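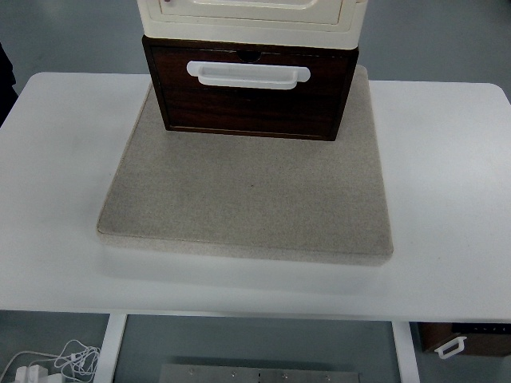 Item 4: the two-tier drawer unit on its pad, Room 6

MUMLOW HOUSE USERS' GROUP
Minutes of the Furniture and Storage Meeting
Held in the Yeo Room, 2020-05-03

1. Apologies and attendance
The meeting was quorate. Apologies were received from the representative of the upstairs tenants, who had sent written comments on items 4 and 6. The Chair agreed to take these at the relevant points.

2. Minutes of the previous meeting
The minutes were approved as a correct record, subject to one amendment. In item 5, "cupboard by the rear stairs" should read "cupboard under the rear stairs".

3. Matters arising
3.1 Lobby noticeboard. The board has been rehung at the lower height. Closed.
3.2 Folding chairs. An order for 35 chairs was placed with Ledell. Delivery is awaited and the supplier has been asked to confirm a date in writing. The old chairs are to remain in use until then.
3.3 Stationery. The Secretary reported that labels and envelopes continue to be kept in several different places, and that users of Room 6 were asking for a fixed home for small items. This was taken with item 4.

4. Small-item storage, Room 6
4.1 The meeting considered the proposal to keep a small drawer unit on the white table in Room 6. The unit consists of a dark brown wood-grain drawer box with a cream drawer section placed on top of it.
4.2 It was noted that the cream section is slightly wider than the brown box and overhangs it a little on each side. One member asked whether the order should be reversed. After discussion it was agreed to leave the cream section uppermost, as the brown drawer is the one expected to be used more often and is at a convenient height for those seated.
4.3 The brown drawer has a white plastic pull handle, with a finger notch at the top of the drawer front. Members preferred the handle. A request from the upstairs tenants that it be changed for a knob was not supported, and the handle will stay.
4.4 The meeting discussed the beige pad on which the unit stands. The pad is large and leaves a good margin of clear surface in front of the drawer. It was agreed that this margin should be kept free of papers and cups so that the drawer can be opened fully.
4.5 Darker specks on the pad were mentioned. The Secretary was asked to find out whether the surface may be sponged, and to report back before any cleaning product is used on it.
4.6 A member drew attention to the tiny purplish mark at the upper left of the cream section. It was agreed that no action was needed.
4.7 Contents. The following allocation was agreed:
Brown drawer: pens, labels, envelopes, scissors.
Cream section: spare keys for the meeting rooms, booking slips, the first-aid record book.
4.8 The written comments from the upstairs tenants asked that keys should not be stored in an unlocked drawer. The point was accepted. Paragraph 4.7 is therefore to be read as excluding keys, which will remain in the office until a lockable box has been priced.
ACTION: Secretary to enquire about cleaning of the pad and to obtain a price for a lockable box.

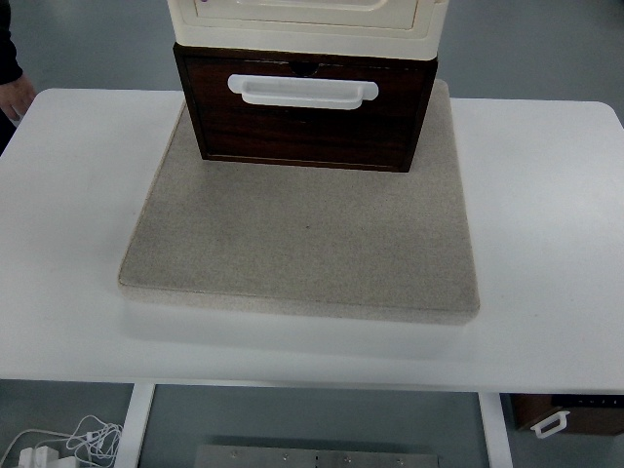

Item 5: position of the unit on the table, with clear space in front and to both sides

5. Use of the table
5.1 It was agreed that the unit should be kept towards the back of the pad, and that the pad itself should stay near the middle of the table. Users who move either for a meeting are asked to put them back afterwards.
5.2 A proposal to place a second unit of the same kind beside the first was discussed at some length. Those in favour referred to the amount of paper kept by the Havuner reading circle. Those against considered that the table would become a store and would be lost as a working surface. The proposal was put to the vote and fell, with six in favour and eight against.
5.3 The Chair reminded members that the table top is to be wiped with a damp cloth only.

6. Expenditure
6.1 The meeting noted spending of £89 from the furnishings budget since the last meeting, all of it on shelf brackets and fixings for the store cupboard.
6.2 The upstairs tenants asked whether the drawer unit would be charged to the same budget. The Chair confirmed that it had been given to the house and that no charge arose.

7. Any other business
7.1 The kettle in the ground-floor kitchen is to be descaled. The rota for this has lapsed and will be reissued.
7.2 A request from Havuner to borrow the display screens in November was approved, subject to their return to the store cupboard.
7.3 The question of coat hooks in the rear corridor was deferred.

8. Next meeting
To be held in the Yeo Room. The Secretary will circulate the date with the agenda. Items for inclusion should reach the office in writing.

There being no further business, the Chair closed the meeting.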